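Ovham swaps its spare tea, and the kettle never gets cold

If you've ever opened a kitchen cupboard and found nine kinds of tea you don't drink, you'll understand how the Ovham Tea Swap began. Judit Szalai moved to the village with a box of smoky black tea her brother kept sending her, couldn't stand the stuff, and put a note up in the library asking if anyone would trade it for something milder. By the end of that week she had camomile, two sorts of green, and an invitation to supper!

Three years on, the swap fills the back room of the library every month, and March was the busiest yet. We had people from Marar who'd shared a car over the hill, a whole table from the allotment society, and a lovely couple who had only come in to return a book and stayed until we put the chairs away.

The rules are still Judit's, and there are only a few of them. Bring tea you'd be happy to give a friend. Keep it in its own packet or tin so people can read what's in it. Loose leaf is fine if it's in something with a lid. Take home as much as you brought, and if you brought nothing, come anyway and have a cup.

Beverley Whiteley gave the talk this time, all about water, and I could have listened for another hour. She had made the same plain breakfast tea three times: once with tap water, once with filtered, and once with rainwater she'd boiled hard (her own idea, and only she drank that one). The tap water cup had that thin skin on top that we all know round here, and the filtered one was brighter and tasted much more of tea. Several of us went home and got the jug filter out from under the sink.

She also made a strong case for timing. Most of us pull the bag out far too soon with black tea and leave it far too long with green. Her advice was to give black tea a proper four minutes with the lid on the pot, and to let the kettle stand a while before it goes anywhere near green leaves. I've been doing it every morning and I'm a complete convert. My green tea used to taste like a wet hedge.
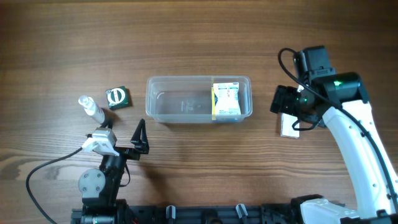

A tin and a small box on the table.

The mystery pot was back too, by popular demand. Everyone gets a small cup and writes down a guess, and this month's was a rooibos with orange peel that fooled nearly the whole room. Guesses included mulled wine, squash and "something my aunt had". The one correct answer came from a boy of ten, who won a packet of ginger biscuits and shared them out very fairly.

We also said thank you to the Trirkus bakery for the seed cake, which was gone before the second kettle had boiled. They've promised a lemon one next time, and I've promised to stand nearer the plate.

Next month we're on herbs you can grow for the pot. Mint is the easy one, but lemon balm does just as well in a poor corner and hardly minds being forgotten. If you have any to divide, please bring a clump wrapped in damp newspaper, with its name on. Doors open at 3 and the kettle goes on straight away. Bring your own mug if you can, as we ran short again.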